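Brivico Towel Station

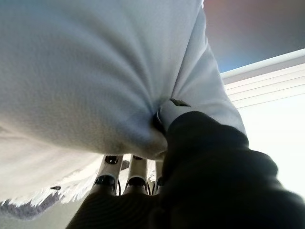

White cloth with a fringed hem, held at the pinch point.

The Brivico lifts, folds and stacks up to 400 towels a shift. Your staff will still do the fitted sheets, as humanity has yet to find a better idea.

At Kaewsai the folding crew moved to sorting and mending - fewer sore wrists, more opinions about thread. One person minds 2 stations and clears the jams, which do happen.

Sleeve: black, replaceable
Training: one morning, plus coffee
Order code: Brivico 58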